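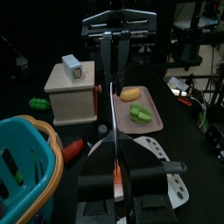 A yellow toy mango and a green toy fruit in segments, on a pale pink tray.

Binenbridge toy library to reopen in old bakery

19 September 2018

The Binenbridge toy library will reopen next month in the former Stankevičius bakery on Mill Street, ending a six-week closure that began when the lease ran out on its rooms behind the swimming centre.

The shire council approved the move at its last ordinary meeting. It has signed a three-year lease on the ground floor of the bakery, with an option to renew. The upstairs flat is not part of the agreement and will stay empty for now.

The library has 297 member families and 1,438 items in its catalogue, from baby rattles and play food to ride-on cars and a jumping castle that can be hired for weekends. Everything was boxed up and put into storage at the Wamedcombe depot in August. Members who had toys at home when the doors closed were told to hang on to them, and no late fees will be charged for that period.

Library coordinator Tõnu Siliņa said the bakery had more floor space than the old rooms and, unlike them, a street entrance without steps.

"People were carrying prams down the side path in the rain," he said. "Now they can park out the front and come straight in."

Mr Siliņa said the puzzles and pretend food were always the first things to go missing a piece. Staff are using the closure to check every set against its card, and incomplete sets will either be relabelled or sold at the reopening.

"If you've got a stray wedge of toy watermelon under the couch, please drop it in. We won't ask questions."

Building work has been minor. The ovens were taken out by the previous owner. The council has paid for new vinyl flooring, a child-height basin and a gate between the shopfront and the sorting room at the back. The original shop counter will be kept as the returns desk. Shelving is coming from the old site, and hardware supplier Graralel has given $1,000 towards extra brackets and storage tubs.

Opening hours will change slightly. The library will keep its two morning sessions during the week and its Saturday session, which moves half an hour earlier to finish before junior sport. A late afternoon session will be trialled until January for parents who can't get there during work hours. If too few people turn up, the hours will go back to what they were.

Annual membership fees are staying the same. Concession card holders will continue to pay half. Grandparents and family day care providers can join under the same rules as parents, and new members will need to bring proof of address.

The council received two written objections to the move, both about parking. A works officer's report recommended four 15-minute bays in front of the bakery, and these will be marked out before opening day. The loading zone next door at the butcher's is not affected.

Returns can be left at the council's front counter during business hours until the library opens. Large items such as slides and cubby houses should be kept at home until then.

Recent news
Mill Street footpath works to finish early
Swimming centre winter hours extended
Wamedcombe hall roof tender awarded
Green bin collection: changes for rural addresses
Seniors lunch bookings now open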